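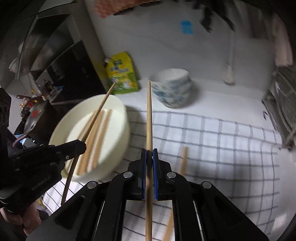 Ngaio Mudgway wrote back after the last version of this talk that chopsticks should lie flat in a drawer and that any upright cup is a mistake in a shared kitchen. Start with that objection and leave it open until the storage part.

Slide 2. Scope. Wooden chopsticks only, unlacquered, used daily. Lacquered and metal sets behave differently and are left out. The kitchen is the staff one at Dillcombe, 29 regular users, one sink, one shelf.

Slide 3. The pool. 69 sticks at the June 2021 check. An odd number, so at least one had no partner. Pause here. Someone usually asks where the missing one went. Move on.

Slide 4. Sorting. Tip them all into a wide bowl first. A bowl with a tall wall keeps them roughly parallel, and a stick can be drawn out by its tip without lifting the rest. Match by length, then by the width of the thick end. Grain is no use for matching.

Slide 5. Rejects. Split tip, raised grain, visible bend. Roll each stick once on the counter – a bent one wobbles at the narrow end. 17 went out on the first pass. Fraser Moffat wants a stricter limit on bend. Mention it, do not argue it.

Slide 6. Storage. Back to Ngaio's point. A drawer is fine if the sticks go in dry. Ours did not. The cup drains if it has holes in the base and stands clear of the wall. No more than eight pairs to a cup, or the middle ones stay damp. Thick ends down, tips up. Show the Bondano cup and pass it along the front row.

Slide 7. Cloth. Put a folded cloth under the cup and change it daily. The Matheson rack does the same job but takes twice the shelf.

If time is short, skip slide 7 and go to the drying chart. The chart covers November only. Say so before anyone reads the axis.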